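7.4 When the hand stalls on the board

Sooner or later the Stamach hand will close on a brick that is wedged at an angle and simply stop, fingers still pressing. It happened to us 13 times in December, mostly with bricks lying close together, and it does look rather alarming the first time. Please don't tug at anything! Work through the steps in order and you should be back to sorting before your tea has gone cold.

1. Press the stop key on the operator's panel and say "stopped" out loud, so that whoever is with you knows it too.

2. Wait for the fault line to show on the Cillov screen. Code 2 means a finger has passed its force limit. Code 600 means the arm has lost touch with the controller, in which case leave the bricks alone and turn to section 8.

3. Switch the arm to HOLD. The fingers go slack but the wrist stays where it is.

CAUTION: HOLD is not the same as power off. The wrist can still move if the fault is cleared from the panel, so the person clearing it must never be the person reaching over the table.

4. Free the jammed brick from the side away from the palm, and spread out any neighbours that are leaning on it. 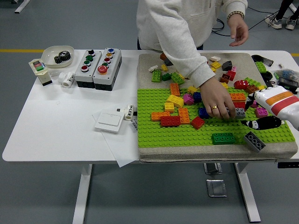

5. Take both hands right back past the table edge before anyone touches the panel again. Domenica Stöckli had a knuckle pinched at the Nandismont site by going back for one last brick, and she has kindly let us mention it here in the hope that you'll be more patient than she was.

6. Clear the fault, set the speed to its lowest notch and run one slow open and close.

Note: if the same finger stalls again straight away, check the Tokgöz tendon for fraying. We change ours after 100 stalls, frayed or otherwise.

7. Write the code and the finger number in the log.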